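Chapter 4
Kitchens and the Working Household
Etenesh Feyisa and Ginevra D'Amico

14 shares · 5 comments

Start with the room itself. Who cooks, who carries, who gets in whose way. The oldest household inventory from Zestau, 1697, lists the kitchen last – after the stable. Pots, one bench, a salt box. No counter at all.

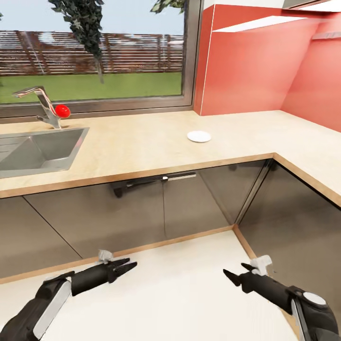 Fig. 4.1 An L-shaped counter, two cabinet runs meeting at a corner.

By the time the Abdella houses went up, layout mattered more then size. Short walks between tasks. Corners put to use – or wasted, depending who you ask. Tenants' letters from Mernero complain mostly of smoke, and of neighbors.

Key terms: inventory, hearth tax, work path. Read section 4.1 before the Zakano letters, they wont make much sense otherwise.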